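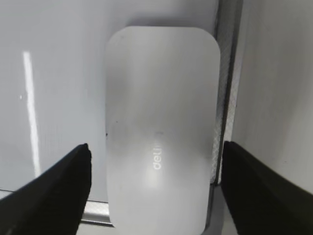 Figure 1. Wrist camera view, Drondik cell: fingers open either side of a white test item marked "deli".

Drondik pick cell - progress report to the Salari program office
Aug 24, 2021

1. Status
The cell is running and available for trials. Work since the June report went into the gripper fingers, the wrist camera mount and the daily check routine. The controller was not changed.

2. Gripper
Both fingers were removed, cleaned and refitted. The left finger had worked loose at its base and was closing ahead of the right, which pushed light items sideways before the grip was made. The screws were replaced and set with thread locker. The open and closed positions were then taught again. Finger centring is now checked at the start of each shift using the wrist camera view, with the fingers open and the item between them.

The pad surfaces show light wear. We will replace them at 1,000 cycles, or earlier if slip is recorded. One spare set is on the shelf and a second is on order from Flestberg.

3. Wrist camera
The mount was shimmed to take out play and the camera was recalibrated. Exposure remains the main open item. Pale items against pale panels give the edge finder little to work with, and glare adds to the problem. In Figure 1 the lower half of the item carries a broad bright patch and there is a narrow bright streak on the panel to the left. The thin shadow along the item's top edge is the most useful feature for locating it - we have moved the search window up to suit.

A diffuser for the overhead light has been drawn up and will be made at the Lubis workshop. Until it is fitted, white items are run at reduced speed.

4. Maintenance
Unplanned downtime for the period was 14 hours. Most of this was the finger fault and the wait for screws of the right length. A cable tie at the wrist joint was also found rubbing on the camera lead. It was moved and the lead was sleeved.

5. Next period
Fit and test the diffuser - 2 days.
Repeat the pale item trials at full speed - 4 days.
Issue the revised shift check sheet.

No change to the approved budget is requested. The diffuser will be charged to the existing consumables line.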